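Drondwood open day, went along on Saturday (wrist camera view inside)

Forum: Automation and Robotics > Visits, shows and open days

fenland_fitter
Posted 3/12/22

Went to the open day at Drondwood this morning and said I would write it up for the people who couldn't get there.
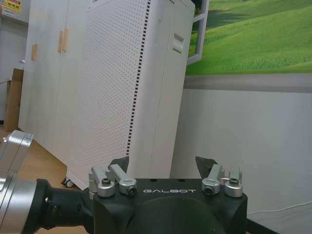 I got there for the first session. You booked a slot, each slot was 45 minutes, and they kept to it fairly strictly. Parking is at the back, past the tyre place, and the sign is small. I drove past it twice.

They had three things going. Downstairs was a palletising cell from Clekmont, fenced, doing boxes of tiles. Next to that was a bench with conveyors and a vision sorter. Upstairs was the mobile arm with the two-finger gripper, with the wrist camera feed up on a monitor, and that was the one I had gone for. It has GALBOT on the gripper in white letters. Pascal Janssen ran that demonstration and answered questions all the way through, which slowed it down but I preferred it.

The job was picking small parcels and bottles off a shelf and putting them in a tote. Between picks it backs off with the fingers open and the arm swings round before it goes in again. In the session I watched it did most of them without trouble. It dropped one bottle and it refused one parcel altogether, a soft one in a grey bag. Pascal put the bag back at a different angle and it took it the second time.

He said the soft bags are the main thing they are working on. He also said the lab next door had put it through 1,000 picks in June and they logged 903 as clean, meaning no regrip and no drop. He gave those figures himself without being pushed.

Tea and biscuits were free. Worth the trip if you are within an hour or so.

muchen_li
Thanks for this. I had a slot for the afternoon and had to give it up.

Do you know what the fingertips are? In your picture they look pointed, more of a wedge than a flat pad. I would expect that to be good for getting in between things on a shelf and less good for holding a round bottle.

fenland_fitter
They are black and come to a point, yes. I didn't get to handle them and I didn't ask what they are made of. Pascal said the tips are swapped depending on the job, and that somebody is trying a longer set with a flatter face. The bottle it dropped was a round one, for what that's worth.

OldRelayMan
903 out of 1,000 is not good. I am sorry but it isn't. If I had put in a cell with that rate at my last place I would have been asked to take it out again. The Clekmont palletiser downstairs will run all week and you will not see it miss a box. That is the machine I would have gone to look at.

GwendolynM
Different jobs though. The palletiser gets the same box in the same place every time. Give it a soft grey bag on a shelf and see how it does.

Gwendolyn Mercado here, I was in the same slot as fenland_fitter, at the back in the green coat. I thought the picking was slow but steadier than I expected. I run a small returns department and nearly everything we get comes in a soft bag, so I was watching that part closely. The refusal bothered me less than the drop. If it says it can't do one, a person can step in. If it drops one I have a broken bottle and a wet floor.

OldRelayMan
I take the point about the boxes. But a refusal still costs you a person standing there. How many people do you have on returns now and how many would you have after? Did anyone ask that?

GwendolynM
I asked it. I have four. Pascal said he would not promise me any figure until they had tried it with our own stock, and I thought that was a fair answer. I am sending him a box of mixed returns next week.

s_wikstrom
Sigrun Wikström, I work upstairs at Drondwood, on the software side. Glad people came.

A few things to add. The June figures were with the old grasp settings and with a mixed set that we made difficult on purpose, about a third of it soft packaging. We have not repeated the full run since, so I can't give a newer number and I would rather not guess.

The pause before each pick that several people asked about is set by us. It can go quicker. On open days we leave it slow so people can see what it is going to do.

OldRelayMan
Then say so at the start of the demonstration. Anyone watching will think that is as fast as it goes.

s_wikstrom
It is on the sheet by the door, but I agree that most people walk past it. I will ask Pascal to say it out loud at the next one.

halvard_f
I was in the last slot of the day and had a worse time of it than the first poster. The room upstairs is too small. We were two deep and I could see the monitor but hardly anything of the shelf. The wrist view is interesting for five minutes, but it is mostly gripper, and when the arm swings round you get whatever is in the room going past, white cupboards and that big picture of green hills on the wall. You can't judge a pick from that alone. A second camera looking at the shelf from the side would have sorted it.

Also our session ran short. They stopped with time left to recharge the base, and we were sent down to look at the conveyors.

fenland_fitter
That's a shame. There were fewer of us in mine. I could see the shelf well from the left side, by the door.

I liked the wrist view myself. You get to see how the two fingers sit before they close, and you can't see that from across a room.

muchen_li
I agree with Halvard about a second view. When we looked at a Urel arm last year they had a side camera and an overhead one on a split screen, and it made the near misses much easier to follow.

Was anything said about the arm itself? Reach, payload?

halvard_f
Payload was asked in our group. He said it depends on the gripper and the reach and he would send the sheet. I have not had it yet. I'll post it when it comes.

tessellate
Was the Gwynne stand there? They were on the list when I booked and I was thinking of going mainly for that.

fenland_fitter
No, there was a notice saying Gwynne had pulled out. No reason given. They had put the coat rails in that spot.

OldRelayMan
Shame, that would have been the best thing there.

Gwendolyn, one question. Is your shelving fixed? If your shelves are the adjustable sort and people keep moving them, I would ask how long it takes to set the thing up again each time. We had that with a much simpler machine and it was the setting up that killed it. Ours took a whole morning every time somebody moved a bracket, and by the end the lads were picking by hand and leaving it switched off.

GwendolynM
Adjustable, and yes, people move them. I didn't ask that and I should have. Sigrun, are you able to say?

s_wikstrom
For a shelf height change, you drive it up to the shelf and it does a scan. We allow 90 seconds for each bay. If you change the depth, or put in a different kind of shelf with a lip at the front, it takes longer and one of us would want to look at it first. The lip is a real problem for the fingers on low items. I would send a photo of your shelves along with the box of returns.

GwendolynM
Ours do have a lip, a small one. I'll measure it on Monday and send a photo.

OldRelayMan
90 seconds a bay is better than I thought it would be. I would still want to see it done in front of me on somebody else's shelves.

halvard_f
Same. And I'd want to see it done with the speed turned up to whatever it would be at in a real warehouse.

s_wikstrom
Both reasonable. The next open day will be on the same booking page when we have a date. If anyone wants to bring a few items of their own for it to try, email first so we can check the weight. Nothing glass please.

muchen_li
I'll bring some soft bags. Can you book two slots back to back, or is it one each?

s_wikstrom
One each, but if the last slot isn't full I can let you stay on.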